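Kavside student project – bench notebook
Friday, February 16, 2018

Goal for the day: get the scoring script and the rack task rules to agree before the club runs its internal round. They have disagreed since January. The Grandeo rule sheet counts a plate as placed when it is upright in a slot and the gripper has let go. Our script counts it when the gripper opens within a set distance of the rack, so a plate dropped flat beside the rack scores the same as one standing in it.

Changes made:
Release check now needs gripper width above threshold for 500 ms. It was a single sample before, and one noisy reading was enough to trigger it.
Joint logging on both arms moved to the same clock. Offset between left and right logs was drifting over a session.
Log buffer raised to 1,000 entries per arm. At the old size the start of a long run was overwritten.
Slot numbering in the config now runs left to right as seen from the rail. Two people had numbered it from opposite ends.

Bench and wrist views, plates and rack:

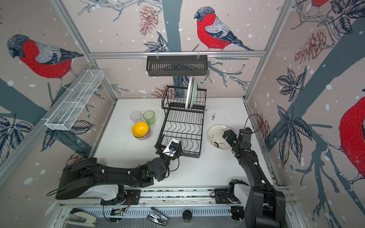
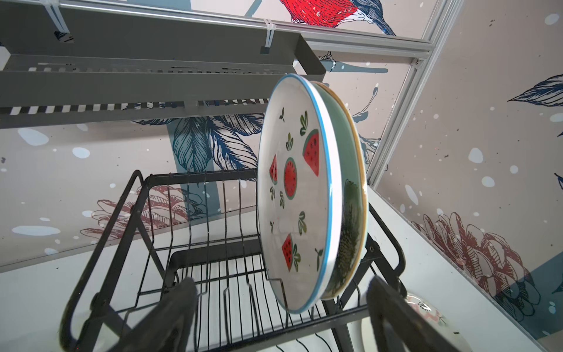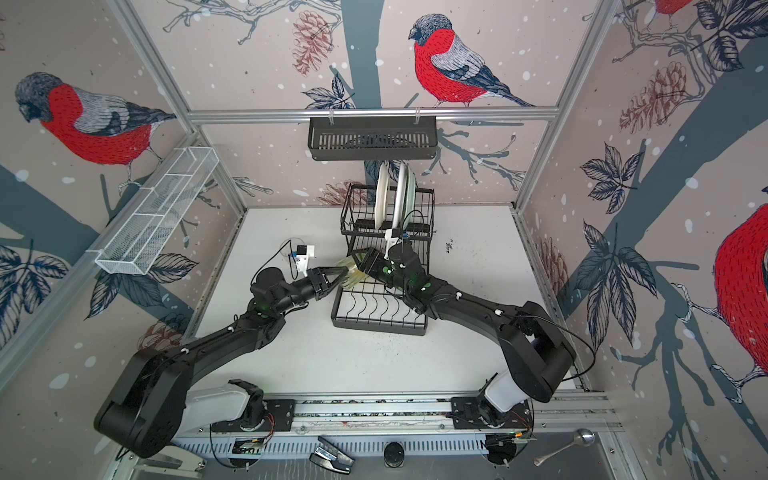
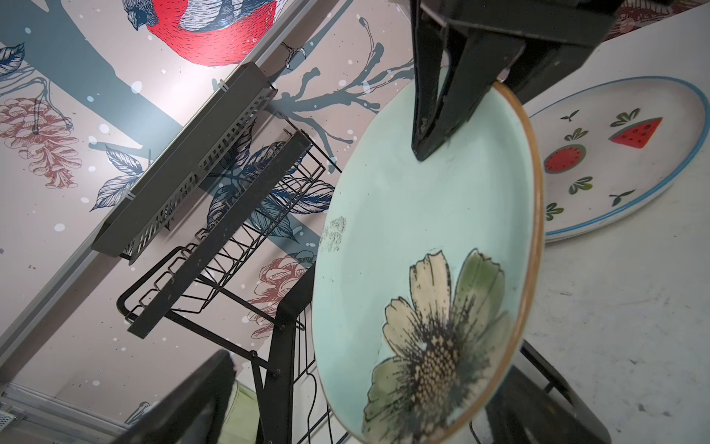

The open question is how to label grasps for the training set. The current sheet has one column for contact, yes or no, and that is too coarse for the classifier the second-year group wants to build. A grasp on the upper edge, like the one on the mint-green plate with the flower, leaves the lower part of the plate free to line up with a slot. The watermelon plate standing in the rack is a different case – there are fingers on either side of it and two more plates directly behind, so a label that only says "contact" does not tell us which plate the grasp belongs to. Proposal: three columns, for grasp location on the rim, for which plate, and for whether a neighboring plate is close enough to be disturbed. I have drafted the wording and put it in the Hikuvton folder. Comments in the margin, please, not in a new copy.

Rack rules, second point. The sheet does not say whether the lower tier is a legal target. Until it does, treat the upper tier as the only one that scores. A plate in the lower tier gets logged but earns nothing.

Third point, partial credit. I am against it for the internal round. If a plate leans but stays up, it is placed. If it falls before the timer stops, it is not. Anything finer needs a person to judge it, and then the script is pointless.

Geagea controller branch: merged except for the handover routine. The two arms still use separate stop conditions, and one can finish its move while the other is waiting on a timeout. Timeout is 5 s. Shortening it hides the fault, so leave it alone until the stop conditions are shared. There is a stub for the shared version in the branch, no tests yet.

Replayed old logs through the new release check. Several runs that used to score now fail, all of them with the gripper reopening and closing again near the rack. I think the new result is right, but the video for those runs has to be checked by hand before the old scores are replaced. Old score file kept as is, new one written next to it with the suffix "hold".

To do:
– check video against the changed scores
– write tests for the shared stop condition
– ask for a ruling on the lower tier
– move the threshold out of the script and into the config
– reprint the label sheet once the columns are agreed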